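Home Repair and Finishing > Walls and Ceilings
Thread: Skim coat over old textured wall, how many passes?

marlow_st
Joined in June
We bought a 1,193 square foot house in Claderton and every wall in the two bedrooms has a heavy orange peel texture under several coats of paint. I want flat walls. I've done small drywall patches before but never a whole room. The plan is to scrape the high spots, prime, then skim with all-purpose compound thinned down a bit. How many passes should I expect, and do I need to prime first? The paint underneath is semi-gloss in one room and flat in the other.

Gaurav Nishad
Three passes if you are new at it. The first one fills the low spots and will look terrible. The second evens it out. The third is very thin and takes care of scratches and pinholes. Scuff the semi-gloss with 80 grit before anything else or the mud will peel off in sheets.

You don't have to prime the flat paint if it is clean and well stuck. Test it by scoring an X with a knife, pressing tape over it and pulling hard. If paint comes up with the tape, scrape more and prime.

pine_and_plaster
I disagree on skipping primer. Old flat paint chalks. You can wipe your hand across it and get white dust, and compound over chalk doesn't hold. Primer for two bedrooms is a gallon or two. That's cheap compared to doing the walls again.

Gaurav Nishad
If it chalks, sure. That is what the tape test is for. I have skimmed a lot of walls in this county without primer and haven't been called back for one.

dkrebs44
What year is the house? Anything before 1978 and you should test for lead before you scrape or sand. The texture could have asbestos in it too, depending on age. Don't touch it until you know.

marlow_st
House was built in 1981 according to the county. I'll send a texture sample to the lab anyway.

hemlock_row
Good call. Products sat in warehouses for years.

On tools: get a 14 inch skimming blade and a cheap paint roller. Thin the mud until it is like thick pancake batter, roll it on in sections, and pull it off with the blade. It's much faster than a hawk and trowel for someone who hasn't used one. The 3/8 nap roller covers work fine. Work a section no wider than your reach.

pine_and_plaster
The roller method does leave more bubbles. I still use it, but you have to go back over each section with light pressure after a few minutes.

marlow_st
Update. Lab results came back clean for both rooms. I scraped the back bedroom over the weekend, scuffed it, and ended up priming the whole thing because the tape did pull paint in one corner. First pass is on. I used the roller and a 14 inch blade.

I have ridges where the passes overlap, and a lot of tiny craters near the closet. Can I knock the ridges down with the blade or should I sand between coats? Also, how long before the second pass? The bucket says 24 hours but it looks dry after one evening.

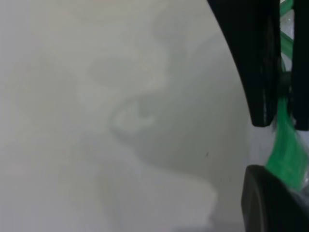
hemlock_row, replying to marlow_st

1. Ridges. Hold a clean 6 inch knife nearly flat and scrape them off dry. It takes a few minutes a wall and makes far less dust than sanding. Save the sanding for the end.

2. Craters. Those are air bubbles. Thin the next coat a little more, mix it slowly, and press harder on the first pull. A few drops of dish soap in the bucket helps some people.

3. Drying. Go by color. Damp compound is darker and cool to the touch. When the whole wall is one even shade, go ahead. With a fan and a dehumidifier, overnight is usually enough.

dkrebs44
Skip the dish soap. I tried it twice and got more bubbles both times. The mixing paddle on a fast drill is the real cause. Run it on low and keep the paddle under the surface.

Gaurav Nishad
Same here, no soap. And don't put a heater on the wall to rush it. It skins over and cracks.

tess_in_uletum
Piggybacking with a cost question. I got a quote of $1,955 to skim a living room and hallway here in Uletum, paint not included. Is that high? The ceilings are 9 feet.

pine_and_plaster
Sounds fair if it covers masking, priming and sanding. Ask whether sealing the finished wall is in the price. A new skim coat needs primer before paint or it will flash.

dkrebs44
I'd get one more quote. Bajpai Drywall over in Hemudmont did my sister's place for less, but that was a while back and the ceilings were lower.

tess_in_uletum
Thanks, I'll call them.

marlow_st
Thursday, August 8, 2024
Third pass went on last night. I scraped the ridges dry between coats like hemlock_row said and it went well. The craters mostly stopped once I slowed the drill down. I did not use soap.

I sanded one wall with 150 on a pole sander and then went over it with a work light held flat against the wall. Found four low spots, marked them in pencil and filled them. Switching to 220 for the final sand.

Gaurav Nishad
Mark them lightly. Pencil can show through some paints if you press hard. Wipe the walls with a barely damp sponge before primer, and use a PVA or drywall primer, the same type on every wall.

marlow_st
Will do. Front bedroom is next, after I clean the dust out of everything.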